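Snack shelf teaching group, minutes of the 2020-05-21 meeting
Written up by me, Giorgia Fiore, because I lost the coin toss again
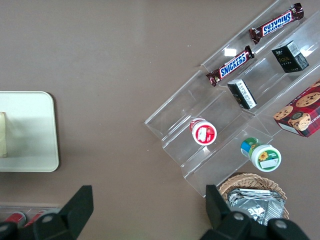 Present were Benedetta Cirillo, Vittoria Palumbo, Lợi Âu, my brother Ermanno (who came in during item 2 with his lunch) and me. The Hurkham folks sent apologies and a long email, which I'll get to.

1. Last meeting's notes
Accepted with one fix. I had written that Lợi wanted the arm slower. He wanted the person driving it to go slower, and he'd like that on record. So it is, Lợi!

2. Where we are with the demos
Benedetta read out the count. We have 405 recorded demos of the shelf task, and 182 of those were done by hand guiding, meaning one of us holding the arm and walking it through the move. The rest came from the remote controls. She and Vittoria went through the whole lot and threw out 9 where the driver changed their mind halfway (three were mine, sorry). Those 9 are already out of the 405.

We talked for a good while about which way of teaching we like better. Vittoria is all for hand guiding on the candy bars — you can feel when you're about to bump one of the clear dividers, and with the remote you only find out afterward. Lợi said fine, but his hand guided runs are jerky near the end and he keeps blocking the wrist camera with his sleeve. Ermanno said roll up your sleeves then. We agreed to keep doing both, but to write down which is which in the log every single time, and please stop using "H" for both Hurkham and hand.

3. The clear stand
This one took the most time. Everyone has had trouble judging where the edges of the acrylic stand are when driving from the wrist view, since all you really get is glints. I suggested putting tape along the steps. Benedetta was against it, and I came around to her side: the shop shelves at Nurnton won't have tape on them, so we'd be teaching with a crutch. Lợi will move the lamp instead and we'll see if the edges read any better. The stand stays set at an angle to the table for now. Vittoria asked that people not "tidy" it straight between runs.

4. Order of items
We had all been picking in whatever order we felt like, so we settled on one for the next batch:
Snickers first, top lane, both bars.
Then the little black boxes.
Then the two small round containers lying on their sides, red one before the sunflower one.
Cookie box last, and by remote only, as it's the biggest reach.

The foil package in the basket stays put and is not a target. Ermanno asked if it could be a target later, and I said bring it up in June.

5. Grip and let go
Lợi showed us two of his replays side by side. In one he closes the fingers while still moving down, in the other he stops, waits a beat and then closes. The second looked much cleaner. New house rule: stop, then close. Same thing going the other way, so stop, open, and back straight out before you swing. I tried it after the meeting and it feels painfully slow but you get used to it.

6. Money
Mazza quoted us 2,999 for a second set of hand controllers. Long silence. Benedetta will ask if they rent.

7. The Hurkham email
They want our recordings in the Ekach format by June. Vittoria thinks the conversion is a day's work, Lợi thinks it's a week. They'll try it on a handful of runs and tell us who was right.

To do
Lợi: move the lamp, tell everyone where it ended up
Vittoria: test conversion, with Lợi
Benedetta: rental question to Mazza, new columns in the log
Ermanno: twenty remote runs with the cookie box
Me: type up the picking order and stick it on the wall by the controls

Next meeting is in June, same room, date to come from Benedetta. Ermanno is bringing the coin.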